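How Does a Microwave Oven Warm Up Your Noodles?

By the Stalthorpe Kids' Science Page
23 December 2020

A microwave oven looks like a plain box with a door. There is no flame in it and nothing glows red like the inside of a toaster. Still, a plate of cold leftovers can go in and come out steaming a short time later. So where does the heat come from?

The answer is in the name. Microwaves are a kind of wave, a bit like radio waves or light, but you can't see them. A part called a magnetron makes them. It is hidden inside the machine, usually behind the controls. When you start the oven, the magnetron sends microwaves into the space where the food sits. That space is called the cavity.

The walls of the cavity matter a lot. In most ovens they are made of painted metal. Microwaves can't go through metal, so they bounce off the walls, the ceiling and the floor until they hit the food.

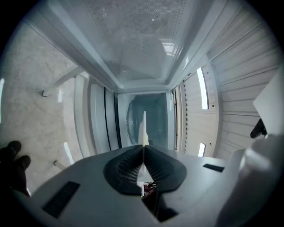
Inside the cavity. The ceiling has a pattern of tiny holes.

Why are there tiny holes in a microwave? Small holes let air or light pass through. Microwaves are much too wide to fit. The waves in a kitchen oven are more than 4 inches long, and the holes are smaller than a grain of rice. That is also why you can look through the window in many microwave doors while the food cooks. There is a metal sheet full of little holes in the glass. Light gets out and the microwaves stay in.

What happens in the food?

Food has water in it, even food that doesn't look wet. Noodles soak up a lot of water when they are boiled. Water is made of very tiny bits called molecules. When microwaves reach them, the molecules twist back and forth very fast and bump into the ones next to them. All that moving and bumping is heat.
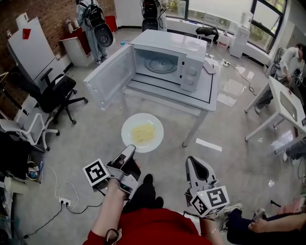
Some parts of the food get more microwaves than others. If the plate stayed still, you could end up with one hot bite and one cold bite. The round glass plate in the bottom of many ovens, called the turntable, fixes part of this problem. It turns slowly so that each side of the food gets its share.

Stirring helps too. Noodles in a thick pile warm up slowly in the middle. Spread them out flat, and stop halfway to stir.

What do the knobs do?

Some microwaves have buttons and some have round knobs. On an oven with two knobs, one is often for power and the other is for time. Power is measured in watts. The Kallio oven in our kitchen at Stalthorpe goes up to 900 watts. On a lower setting it gives the food less energy, and warming takes longer.

The door has a job as well. When it is open, switches inside the oven keep the magnetron off. Never try to run a microwave with a door that is bent or doesn't shut.
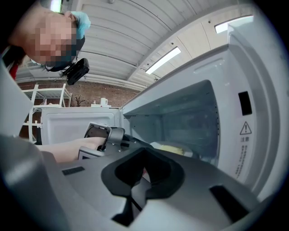 The triangle with an exclamation mark is a warning sign. The Chinese word under it, 注意, means "caution."

How to warm a plate of noodles

Ask a grown-up before you start.

1. Put the noodles on a plate that is safe for microwaves. Don't use metal, foil or a plate with a shiny gold rim.

2. Sprinkle on a spoonful of water and spread the noodles out.

3. Open the door all the way and set the plate in the middle of the turntable. Use both hands.
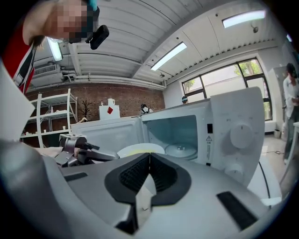 4. Close the door until it clicks. Heat for 30 seconds, stir, and heat again if you need to.

5. Let the food stand for a minute. Then take the plate out with oven mitts. The hot food can make the plate hot too.

Comments

Drellano: My son asked why his mug gets hot if only water heats up. I read him step 5 and he was happy with that.

fusden_reader: We use this in March for our unit on heat. Could you do one on refrigerators?

Kitchen Table School: How small is a molecule? My 6 year old wants to know.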